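Learning the household, one wash at a time

At the Pukton training rooms, the working day begins with laundry. Operators at Ulness, which runs the site, spend each shift guiding two-armed robots through the chores of an ordinary home, and the washing machine has become the longest item on the timetable.

The method is simple to state. An operator holds a pair of hand controls, and the arms of the robot follow. Every movement is recorded, together with the views from the cameras at the head and wrists, and the recordings are later used to train a control program named Saraç. The programme requires 600 complete demonstrations of loading before any trial without an operator may be held.
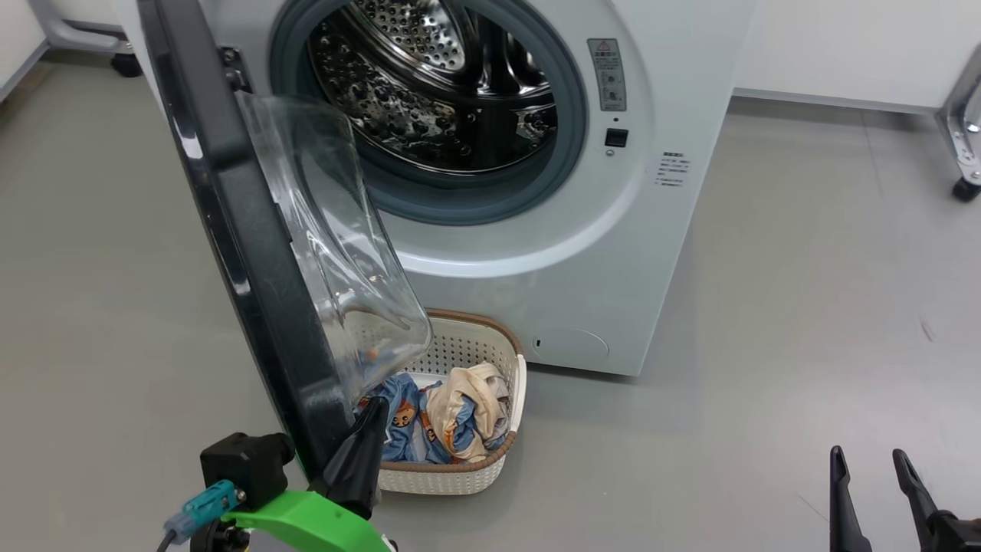
New operators receive 40 hours of supervised practice. Much of it concerns pace. A person at home will pull a door and reach for the clothes in a single motion, but an operator must allow each step to finish before the next begins, so that the recording can be divided cleanly. Hesitation is also discouraged. A gripper that hovers for several seconds teaches the program to hover, and such recordings are set aside at review.

Trurar, the partner responsible for the grippers, has changed the shape of the fingers 2 times during the project. Soft fabric remains the hardest material to handle by remote control, as the operator feels nothing through the controls and must judge the grip by sight alone.

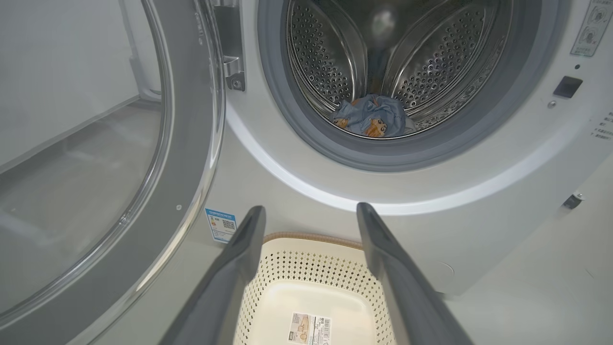

A light blue printed garment in the drum, seen from the robot's gripper.

Ulness expects to complete the loading work in November. Unloading will follow, with the same operators and a further period of practice on damp cloth.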